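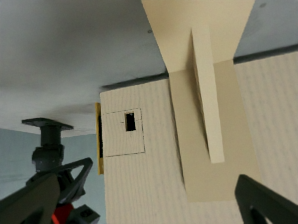
4.2 Chores that need two hands

People who ask us whether a machine can tidy a kitchen yet usually picture a robot picking things up. Single-arm picking is in decent shape. What excites us more is the kind of chore where one hand has to help the other: holding a lid while the jar turns, feeding a screw through a board while a nut waits behind it, passing a cup around an open cupboard door. Stotine, our simulated test set, was built for these jobs. It holds 40 tasks, drawn from home and shop-floor work, and each one is run entirely in simulation with two arms.

We compared two controllers. Tinmont plans both arms together and is slow but careful. Bataineh, written mostly by the second author, lets each arm plan for itself and trade short messages with its partner. Both were given the same start positions and the same time limit, and neither was tuned on the tasks reported in this section.

The divider tasks (Figure 5) turned out to be our favorites. A board stands upright between the arms, and the work has to be done with that board in the way. A person at a workbench handles this without thinking -- you lean over, feel for the edge, and swap hands. For a pair of arms it means choosing who reaches, who waits, and how close a wrist may come to the wood.

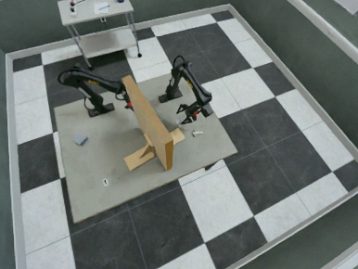 Figure 5. A two-arm divider task in Stotine. An upright wooden board on a stand separates the arms, with small items lying on the platform.

Over 162 divider runs, Tinmont finished 101. We had expected far fewer, and Shadi Najjar reran the whole batch in February to be sure the scoring script was sound. It was. Most of the lost runs ended with an arm stalled near the board, waiting for a path the planner never found. Drops were rare. Bataineh moved sooner and looked more natural doing it, but it bumped the board often enough that we don't report it as a working solution for this group.

Small parts remain the hard spot. A washer lying flat gives a two-fingered gripper very little to hold, and both controllers tended to push it along the surface before getting a grip. Walid Farah has suggested letting the second arm act as a stop, the way a cook uses a knife to gather crumbs against a palm. Early trials in Clumeck, our contact simulator, look very promising, and we'd love to see other groups try the same trick.

Are the machines ready for the chore list, then? For lifting and placing with a clear view, we think they're close. For reaching past a barrier with a partner, Tinmont gets there often enough to be worth building on -- and it still needs far more time than a person would.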